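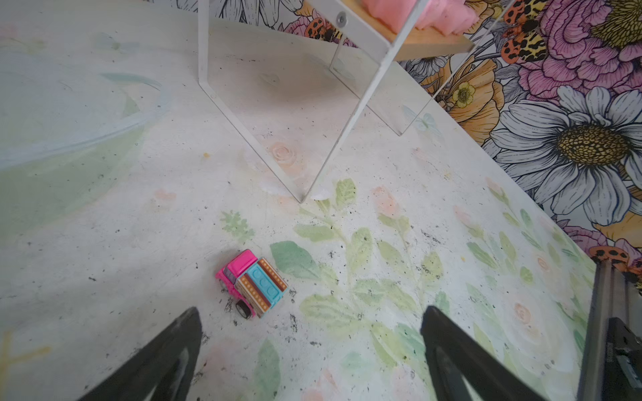

A September afternoon at the Dedcombe toy fair

I'd been meaning to get to Dedcombe for years, and this September I finally drove the 80 miles with a thermos and no plan at all (my favorite way to do it). I got in a little after ten and the parking lot was already a zoo!

The big hall was fun but loud, so I drifted off to the side rooms, where people bring toys they want you to look at up close. My favorite was a tiny truck with a magenta-pink cab and a back end made like building bricks, turquoise with studs on top and orange-brown stripes with little white dots. I want one for the kitchen windowsill. Even the tabletop was pretty, all faded green sprigs and peachy roses.

I got to chatting with Lindalva Conceição, who came over from Dranville with two suitcases of farm animals and told me she sells more ducks than anything else. I could have stayed there until closing. Her pigs, though! Small, bubblegum pink, with pointy ears and tiny black dots for eyes, out on a yellow wood table with flowery wallpaper behind it. I'm a grown woman and I said "oh, piggies" out loud.

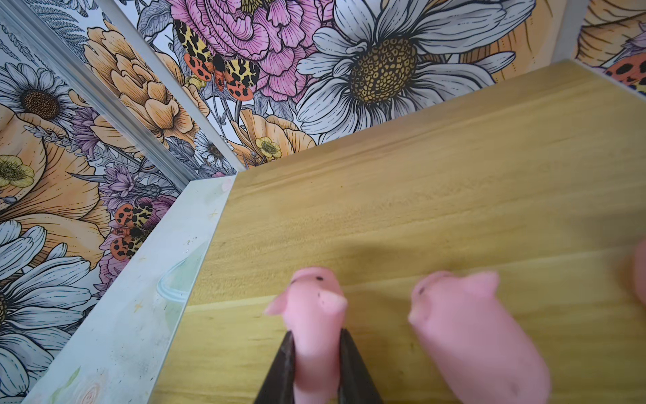 Lunch and getting around

Eat early. The Rezende stand does a cheese bread that's gone by one, and the line at Lalis for coffee was up to 33 people when I walked past, so I drank what was left in my thermos. Wear real shoes too, the floor in the big hall is concrete and my knees were complaining all the way home.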